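Desk Reset: What Clutter Does to a Shared Workspace
Project report, Pudasstead study lab

I picked desk clutter for my project mostly out of self-defense. In September our group started sharing the desks in the Gosari room, and by the second week I was spending more time looking for stuff than doing any work. So I figured I'd measure it!

The rules were pretty simple. Everything on the desk gets sorted into keep, drawer or trash. The keyboard and mouse have to end up where a person can sit down and use them, and every cable either goes to the back or gets unplugged. I ran 14 resets in all, and I gave myself 20 minutes for each one (more than enough on most days, nowhere near enough on others).

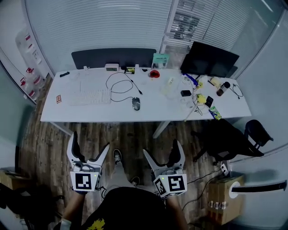

What slowed the resets down the most?
Cables, by a mile. Snack packets and cards take a second to pick up, but a cord that loops around three other things has to be followed all the way back before you can move any of it.

After a few tries I changed the order. I had been starting with the small stuff because it felt like progress, and then I'd shift the keyboard and mess everything up again. So I switched to big things first: mouse and keyboard, then cords, then phones, tape and whatever else was left. My slowest reset with the old order took 31 minutes, way over my own limit. With the new order I never went past 20 again.
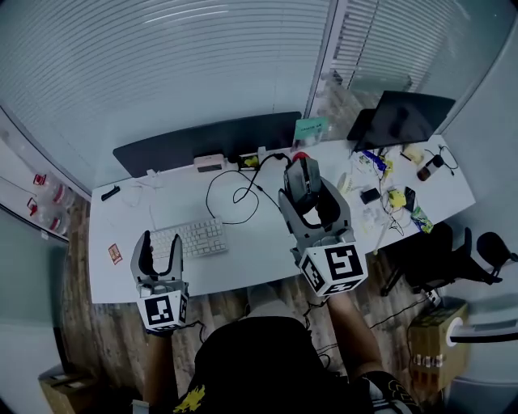
Figure 2. Mouse lifted off the desk, keyboard still in place.

I still don't have a good answer for the monitor side. Stuff piles up in front of it faster than anywhere else, and the tray I tried there just filled up with more cords. Next term I want to try the Shahbazi method (one box per person) and see if the phones at least stay out of the pile.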